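Party hire, a wonky marquee and 87 chairs

Jul 16, 2021

So we did it. My parents' ruby wedding do is over, the last of the bunting is down, and I have finally had a proper night's sleep. A few of you asked how I found everything, so I'm going to ramble on for a bit while it's still fresh in my head.

First off, I'd never hired anything bigger than a carpet cleaner. I started looking in February, thinking I was being terribly organised, and the first firm I rang laughed (nicely!) and told me their big tents had gone before Christmas. I rang a few more and ended up with two quotes. Valholm wanted 3000 for the lot, with lighting and a floor. Romar came in at 1545 for a slightly smaller marquee, no floor, and you put your own fairy lights up. We went with Romar. The lawn is pretty flat, and my mum would sooner have had the party in a bus shelter than let me spend the difference.

The tent itself was lovely. It did lean a bit to the left once it was up, and my dad went round it with a spirit level until someone took him indoors for a cup of tea. Two lads had it standing before lunch and they were very patient about the rose bed.

Chairs were another story. I ordered 87 because that was the number on my list, and then the list changed every evening for a fortnight. Cousins who weren't coming were coming. A neighbour wondered if her sister could pop in. By the end I'd stopped writing it down. My advice is to ask when the latest date is for changing your numbers, and get it in an email. Mine was ten days before and I found that out nine days before, so we borrowed the rest from the church hall and they didn't match and it looked fine.

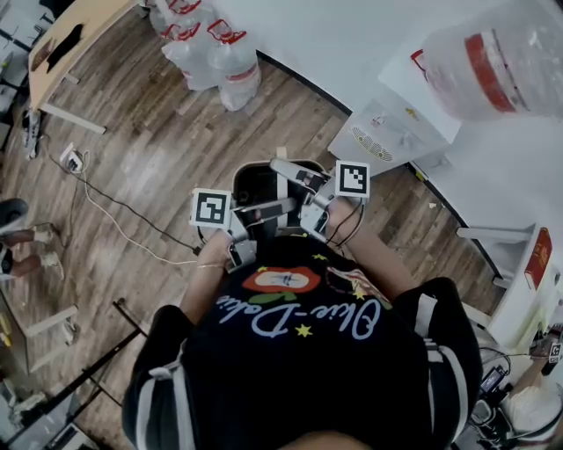 The food was the bit I worried about most and needn't have. Yamuna Suvarna did all of it, and if you live anywhere near me you should get her number. She came round to see the kitchen first, opened every cupboard, and told me which of my trays were no good. Her little onion things went in the first half hour. I got one! There was a huge rice dish that people are still messaging me about, and she left the fridge tidier than she found it.

Milagros Aranda played for us in the evening, just her and a guitar, with a small speaker she brought along herself. We'd asked for an hour and she did nearly two, and my uncle requested the same song three times. Book your music early if you can. She had one free Saturday left all summer when I rang and I nearly cried down the phone.

Things I'd do differently: get the floor. It didn't rain, but heels and grass don't mix and my aunt lost a shoe. I'd hire the glasses as well, as I spent the whole next morning washing 13 sorts of borrowed tumbler and trying to remember who owned them. There's still a blue one here with a chip in it, if it's yours.

Mum has already said "same again for the golden one". Dad wants the spirit level put on the packing list.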